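The Surface in 646

Posted Jun 20, 2025 by Rarau Short Fiction

Reading time: 7 minutes

The procedure for a brown stain is on page nine of the Hestik manual. The manual has 14 pages. Page nine is the only one with a fold in it, and the fold was there when the manual was issued to me in March.

I was sent to Room 646 of the Edeo building to return one desk to usable condition. The work order gave the type of surface (white, flat), the type of soil (brown, dry) and the name of the client, which was the building. Under "Cause of soil" the person who filled in the order had written "see previous." There was a previous order. It said "see previous."

The room is at the end of the corridor on the side that faces the river. You sign for the key at the front desk in Lekota, carry it across the bridge and sign again at the Edeo building to confirm that it is the key you signed for. The second signature goes in a book with ruled columns. I wrote my number, the time and the room. In the line above mine was the same room, an earlier date and a number I knew, because it had been mine before the numbers were changed.

I did not remember being in 646. This is not unusual. Most of the rooms are alike and the work is short.

The desk had a pale blond top with rounded corners. A white sheet lay on it and covered most of it. The sheet had the gray smudging that comes from sleeves, which page four says to disregard. Near the middle was the soil. Page nine divides brown soil into spots, specks and drag marks, and asks the operator to choose one before starting. The soil in 646 was stains and specks with a short row of vertical streaks among them, so I chose drag marks, as the manual says to choose the worst of what is present.

There was tape on the left edge of the top and tape on the right edge, both black. Tape is to be left in place. It belongs to whoever measured last. There was an X of the same tape on the floor off the right front corner, and I moved the chair so that it did not stand on the X.

I sat down. The older version of the manual had the operator stand, and the newer one has the operator sit, with both forearms over the near edge and the shoulders level. It is slower. The streaks are easier to read when you are lower, and these could almost be read in the ordinary sense of the word. They were upright and close together, like tally marks made by a person who had not decided what was being counted.

There are two bottles. The tall dark blue one holds the concentrate and is not opened in the room. The light blue one is the working bottle, mixed in Lekota before departure, and it carries the label. The operator checks the label against the work order, places the concentrate behind, and brings the working bottle forward. The manual gives this as a single step, and there is a box for it. 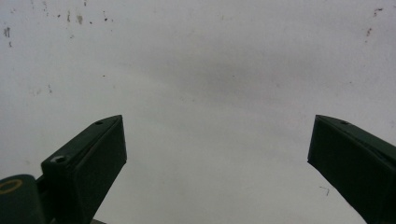
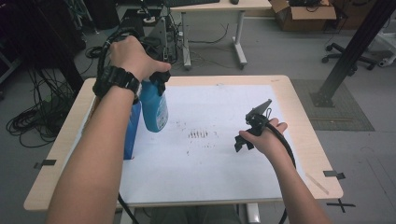 I made the first application from the left, at the distance given, and started the timer. The dwell time for drag marks is 26 minutes. Operators who are new to the work use the time to look over the rest of the room. It isn't in the procedure, and after a few weeks most of them stop. I had stopped years ago. In 646 I started again, because of the book downstairs.

The window gave on the river and on the roofs of Lekota on the other side. The radiator was off. There was a hook on the back of the door and a coat hanger on the hook, one of the wire kind that Hestik issued until it stopped issuing coats. I got up, looked at the hanger and sat down again. Getting up during the dwell is allowed provided the timer is not touched.

I considered the possibility that I had cleaned this surface before. The evidence was the number in the book and the hanger. Against it was the soil itself. Once a surface has been returned to usable condition it is signed off, and the next soil is a new soil with a new cause. "See previous" is not a cause. I wrote that on the back of the work order, where there is space for remarks, and then crossed it out, as remarks are read by the office in Rarau and the office writes back.

At the end of the dwell I wiped. Wiping for drag marks is done across the direction of the drag, in strokes that overlap by half, with the cloth folded so that each stroke gets a clean face. The specks came up with the first pass. The stains paled to the color of weak tea and came up with the second. The streaks stayed. I turned the cloth and made a third pass and they stayed as they were, upright and close together, perhaps a little clearer for having nothing near them.

Page nine allows one repeat. I took the bottle again and made the second application from the right, which meant changing hands. I set the timer. The level in the bottle had gone down by 20 milliliters, and I wrote that in the column for it.

In the second dwell I did something that is not in any version. I took out my pencil and held it upright over the first streak without touching the sheet, then over the next one, and went along the row in that way. My hand stopped of its own accord at each. The spacing was the spacing of my hand. I am left-handed, and the streaks leaned by a small amount in the direction that a left-handed person's lines lean, which is a thing I know from having my timesheets returned as illegible.

I put the pencil away.

There is an explanation for this and I will give it in the order it came to me. Before the procedure was written down, operators were taught at the desk. A trainer made a soil, the operator removed it, and the trainer made another. The standard training soil was brown. It was mixed from tea and a binder, and it was applied with the edge of a cloth, in short vertical drags, so that the operator would have a direction to work across. After the trainer had made enough of them the operator was given the cloth and told to make one, on the theory that you cannot take a thing up until you have put one down. The first one an operator made was supposed to be removed by the operator on the same day, before signing out.

I remember the trainer's sleeves and the smell of the binder. I remember being told to go and catch the last tram, and that it could be done in the morning. I don't remember the morning.

The timer went. I folded a fresh cloth and made the fourth pass, across the streaks, overlapping by half. Then I made one that isn't permitted, along them, top to bottom, following the lean. The binder let go at the first streak and then at the next. It came away in a thin brown curl that I could pick up on a fingertip. I wiped it on the cloth, folded the cloth inward and put it in the bag for used cloths.

The sheet was white in the middle. The gray smudges were still there, disregarded.

I let the surface stand for the time given, tested it with the back of my hand and filled in the sign-off. Surface, white, flat. Soil, brown, dry, removed. Passes, four, which was a false entry. Under "Cause of soil" I had the choice of writing "see previous," and the order would have closed without comment, as the others had. I wrote "training, not completed by operator" and my number. Then I wrote the old number beside it in brackets, so that the office in Rarau could match it with the book.

I put the chair back where it had been, clear of the X. I left the tape. I took the hanger off the hook, as it was Hestik property and of a type that should have been returned, and carried it over the bridge with the key.

At the front desk in Lekota they asked what the hanger was for. I said it was from 646. They had no form for it. The clerk looked in the drawer, then in the other drawer, and in the end gave me a blank tag and some string, and I filled in the date I had seen in the book.

The reply from Rarau came the following week. It acknowledged the sign-off, corrected the number of passes to five, and asked me to go back for the pencil.

Contact | © 2025 Rarau Short Fiction | Back to top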